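Zweifinger-Greifer von Dromier im Test: Wäsche aus der Trommel

Von Tsion Wako
Mittwoch, 21. August 2019

Den Greifersatz von Dromier hatten wir seit März auf der Liste. Er wird als Nachrüstsatz für vorhandene Arme verkauft und soll laut Hersteller mit weichen Textilien ebenso zurechtkommen wie mit festen Teilen. Uns hat die Hausarbeit interessiert, also Frontlader und Wäschekorb.
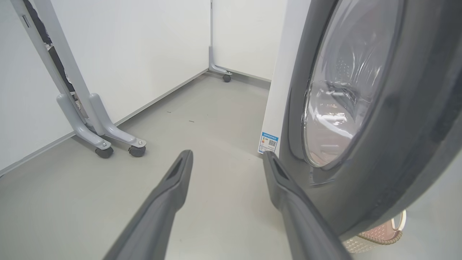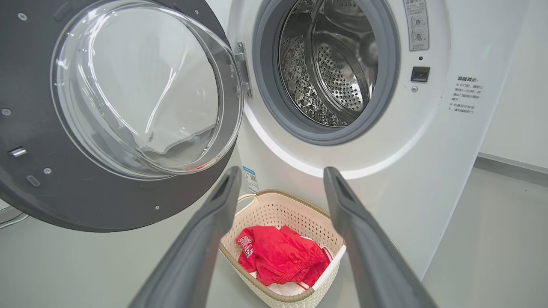
Fotos: Kalkidan Moges (beide mit der Handgelenkkamera des Greifers)

Lieferumfang

Im Karton liegen der Greifer mit montierten Fingern, die Kamera fürs Handgelenk, eine Adapterplatte, 4 Schrauben und ein Kabel. Ein zweites Fingerpaar kostet extra. Die Anleitung gibt es auf Englisch und Deutsch, der deutsche Teil ist an mehreren Stellen veraltet und nennt noch Menüpunkte der vorigen Softwareversion. Das englische PDF von der Herstellerseite ist neuer, das sollte man nehmen.

Montage

Die Adapterplatte passte ohne Nacharbeit. Störend ist der Stecker, der seitlich absteht und beim Drehen des Handgelenks am Arm anliegen kann. Wir haben das Kabel mit zwei Klettbändern geführt, danach war Ruhe. Die Kalibrierung der Kamera läuft über ein ausgedrucktes Muster und war beim zweiten Versuch in Ordnung.

Finger und Sicht

Die Finger sind dunkelgrau, matt und laufen nach vorn schmal zu. An der Innenseite sitzt kurz vor der Spitze eine Vertiefung. Die matte Oberfläche ist eine gute Wahl, denn vor weißen Geräten und hellem Boden hebt sie sich klar ab und spiegelt kaum. Schwieriger ist das Bullauge der Maschine. Das gewölbte Glas wirft die Raumbeleuchtung zurück, und auch in der Edelstahltrommel gibt es helle Stellen. Die mitgelieferte Objekterkennung hat solche Reflexe mehrmals als weißen Stoff gemeldet. Mit fester Belichtung wurde das besser, ganz verschwunden ist es nicht.

Beide Finger bleiben am unteren Bildrand im Blick der Kamera. Beim Zielen in den Korb hilft das sehr.

Greifen

Dickere Stücke nimmt der Greifer sicher auf. Ein Trikot oder ein Handtuch, das als Haufen liegt, hat er meist im ersten Anlauf. Einzelne Socken an der Trommelwand sind mühsam, dort rutschen die Spitzen über die Lochung. 122 Griffe haben wir protokolliert, die Fehlgriffe gingen fast alle auf kleine Teile zurück. Die Schließkraft lässt sich in der Software einstellen, ich habe sie nach den ersten Versuchen niedriger gesetzt. Fäden gezogen hat er uns keine.

Die Tür der Maschine haben wir von Hand geöffnet. Eine fertige Routine dafür liegt dem Satz nicht bei, und am dicken Türrand fanden die Finger in unseren Versuchen wenig Halt.

Im Vergleich

Der Zando kostet 200 Euro weniger, kommt aber ohne Kamera. So-ying Yau aus unserer Redaktion arbeitet mit ihm und ist bei festen Teilen zufrieden, bei Stoff weniger.

Was fehlt

Ersatzfinger einzeln, eine gummierte Auflage für die Spitzen und ein abgewinkelter Stecker. Auf meine Anfrage schrieb der Support nach 2 Tagen, die Auflage sei in Arbeit. Einen Termin nannte er nicht.

Wer vor allem größere Wäschestücke umräumen will, kann den Satz kaufen. Für Kleinteile würde ich auf die Auflage warten.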